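How I Get a Rap Album Ready to Release, From Tracklist to Upload

by Noel Umali
14 Dec 2025

I've put out four records under the name Telen, and every time I swear I'll write down what I did so I don't have to figure it out again. So I'm finally doing it! This is the boring end of making an album, after the beats are picked and the verses are done. If you're still writing, bookmark it and come back.

A quick note on where I'm coming from: I rap, my friend Jonalyn Bañez produces, and we have no label. Our last one, Misten, was 11 songs and ran a bit over half an hour. If you have a manager doing all of this for you, congratulations, go take a nap.

Step 1: Lock the songs

Pick a day and stop adding songs after it. I put it on the wall calendar in marker. For Misten it was in March, and I still tried to sneak one more in the week after (Jonalyn said no, and she was right, it had the same drums as track four).

Make a folder called FINAL and only put a song in there when both of you have signed off on it. Bounce every song at the same sample rate, leave the limiter off your master channel, and put the tempo in the file name. Your mastering person will love you.

Step 2: Work out the order

I do this on paper. Write every title on its own index card, with the tempo and the key in the corner, and lay them out on the floor. Move them around until you're sick of them. Then build the playlist on your phone in that order and go for a walk with it, start to finish, no skipping.

Things I listen for:

Two songs in a row at the same tempo. Fine once, sleepy if it happens three times.

The first 30 seconds of track one. If there's a long skit there, a lot of people are gone before you rap a word.

Where the guest verses land. We had both features back to back and it felt like my own album had left without me, so one of them moved to the second half.

The last song. I like ending on something slow, but that's taste.

If you want a bonus track, decide now, and decide where it lives. Ours was only on the download version, and it needed its own line in every form I filled out later.

Step 3: Get the splits in writing

Do this before anybody hears the album. For every song, write down who made the beat, who wrote the words, who sang the hook, and what percentage each person gets. It has to add up to 100, which sounds obvious until you're staring at 95 at one in the morning.

I use one sheet per song and everybody signs it. Get legal names and the name of whatever rights organization each person belongs to. Samples go on the same sheet. If you can't clear one, replay it or drop it - I've lost a really pretty piano loop this way and the song survived.

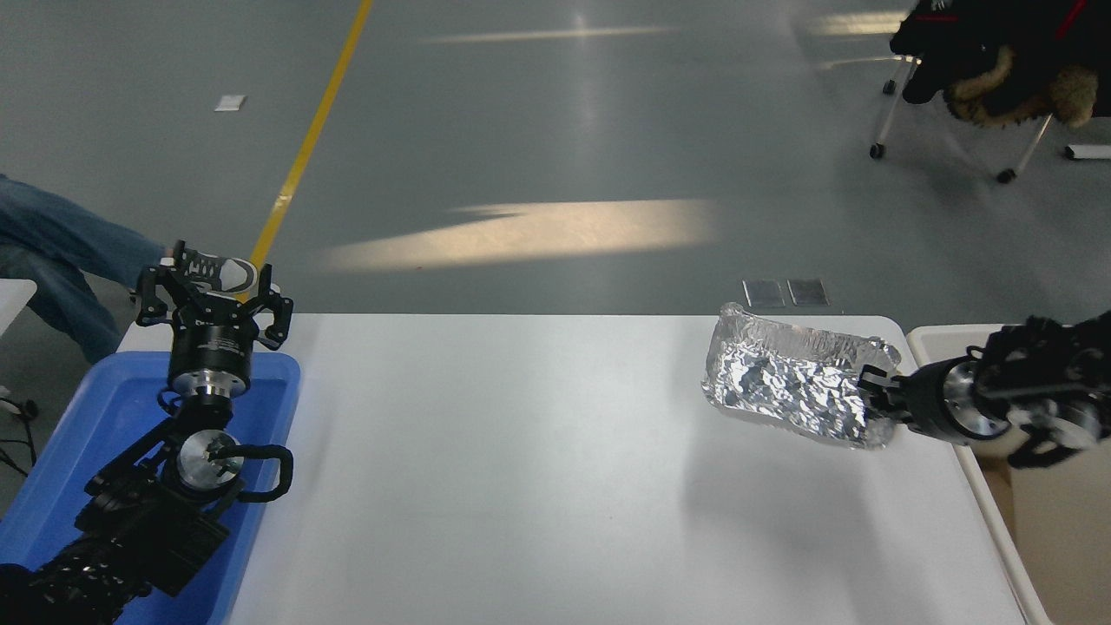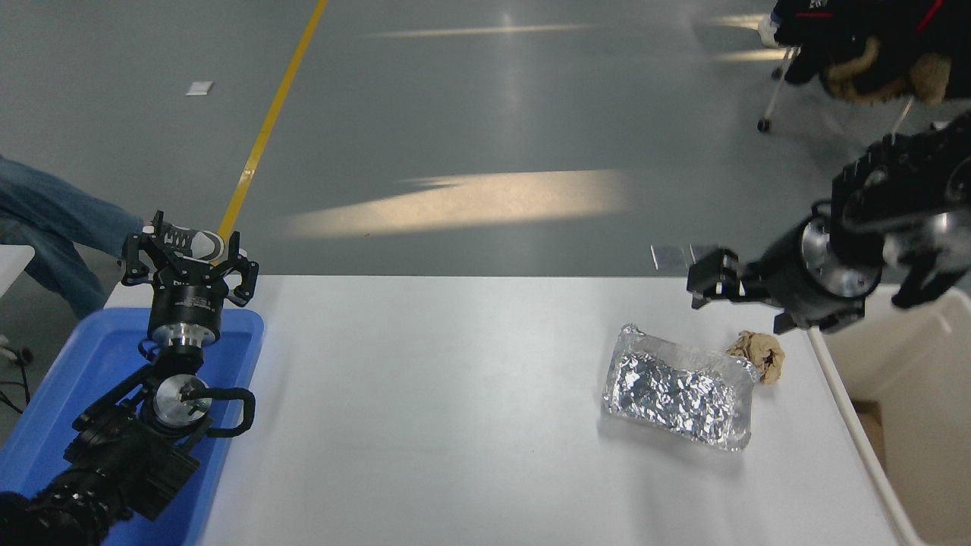

Step 4: Master and check

We paid 670 dollars for mastering on Misten, and it was the biggest bill of the whole project. Ask for the full price with revisions included before you send anything over. Ours came with two rounds and we used both.

When the masters come back, listen in the car, on cheap earbuds, and on your phone speaker with the volume low. Take notes with timestamps. "Hook at 1:12, the s sounds are too sharp" is something an engineer can fix. "Make it hit harder" will get you a louder file and a headache.

Check the gaps between songs too. We had a track that was supposed to run straight into the next one and there was a tiny click right on the join. I only caught it on the third listen.

Step 5: Do the cover and the metadata

Make the cover big and square, then shrink it down to the size of a postage stamp. Can you still read it? My first one had skinny gray letters that turned into fuzz, so we made the title fatter.

For the metadata, open a spreadsheet with one row per song:

Title, spelled exactly how you want it everywhere
Main artist
Featured artist
Producer and writers, with legal names
Explicit or clean
Track number
Recording code, if your distributor gives you one

Copy and paste from this sheet into everything. I typed a guest's name by hand once and her verse ended up on some stranger's artist page for a month.

Step 6: Upload early

Give yourself at least four weeks between upload and release day. You need that time to pitch playlists, and to fix whatever gets rejected (mine bounced once over a web address on the cover). We put Misten out through Triveck, and I turned on preorders the same afternoon it was approved.

Step 7: Share the tracklist

I post it two or three days before the release. Jonalyn types the titles over the back cover art and we put it up in the evening, with the guests tagged. If you want to keep a feature secret, leave the name off the picture, then go check that it's hidden on the preorder page too. Ours wasn't!

We got 691 preorders, and 70 of those came in the night the tracklist went up. For us that's huge. The next record is called Talavera, and the index cards are already on my floor.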